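Clomport students build cleanup task for spring robotics meet

CLOMPORT, January 4, 2025 - Students in the Estow robotics club are spending the winter break on a tabletop cleanup challenge, one of the events at the Plerkiris student meet in June. Teams work with hand-held grippers first, then try to get an arm to repeat the motions.

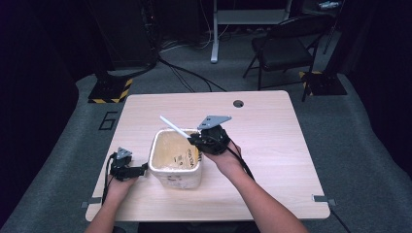
Can students join without any programming experience?

New members are welcome at any level. Beginners start on the grippers and move to code when they are ready.

The club has worked with grippers since fall. Members have logged 437 practice runs so far and want to reach 800 before the meet. Each run is reviewed the same evening, and the ones with a dropped piece or a bad grip are marked and kept apart from the rest.

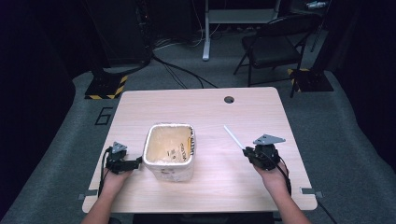

Parts are paid for with a grant from the Oyelaran fund, which has supported science clubs in Clomport schools since 2001. The club spent most of this year's money on cables and replacement finger pads. Members print the smaller brackets at school.

Entries for the meet close at the end of the month. Plerkiris expects 145 students, and teams will be told their time slots by email. Estow plans to enter two teams, one in the beginner group.

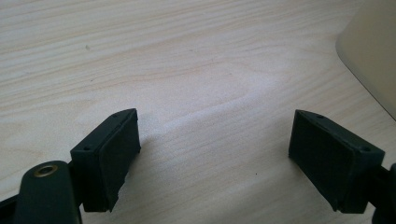 Open gripper fingers over the tabletop at the Estow club.

Club practice resumes Tuesday after school and is open to families.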